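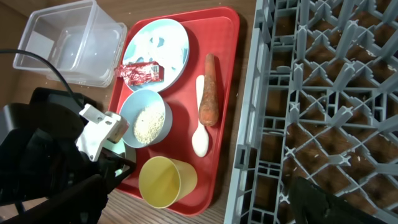
Figure 11. Returned tray at the clearing station, gripper at the left, dish rack at the right.

Section 12. Tray clearing: shared work with the arm

Applies to the return counters at Bollonville and Tumstead. Replaces the February sheet. Revised Mar 26, 2018.

12.1 Division of work

The arm moves dishes, cups and utensils from the tray to the rack. The station attendant handles food remains, wrappers, jammed items and anything the arm rejects. Attendants who previously cleared trays by hand now supervise two counters per shift and sign the reject log at each.

12.2 Starting a tray

1. Place the tray on the table with one long side next to the rack. Leave a narrow gap between them.
2. Check for wrappers. A foil wrapper lying across the rim of a plate, as in Figure 11, is to be removed by hand before the cycle starts.
3. Remove whole food items, such as the carrot in the figure, and put them in the food waste bin.
4. Empty bowls that still hold grains or other loose food. Smeared plates may stay as they are.
5. Leave cups in the position in which they arrive. The arm can pick up a cup lying on its side.
6. Step behind the floor line and press START.

Note: Clear containers are difficult for the arm to detect. Set them on the table off the tray and rack them by hand at the end of the cycle.

CAUTION: Do not reach over the tray while the amber lamp is lit. Press HOLD and wait for the lamp to go out.

12.3 During the cycle

1. Stay within reach of the HOLD button.
2. If the arm stops with code 794, it has failed to grip an item. Press HOLD, take the item out by hand and press RESUME.
3. If the code repeats on the same tray, clear the rest by hand and enter the tray in the reject log.

CAUTION: Keep the cable clear of tray corners. Do not pull on it to free it.

12.4 Cleaning and handover

Lift out the rack and brush off crumbs after every 100 trays and at the end of each shift. Wipe the gripper finger with a damp cloth, power off. Do not spray it.

The outgoing attendant shows the reject log to the incoming attendant. Changes to the division of work in 12.1 go through Rasa Sepp, floor operations. Faults are reported to Kęstutis Avotiņš at the Laur workshop.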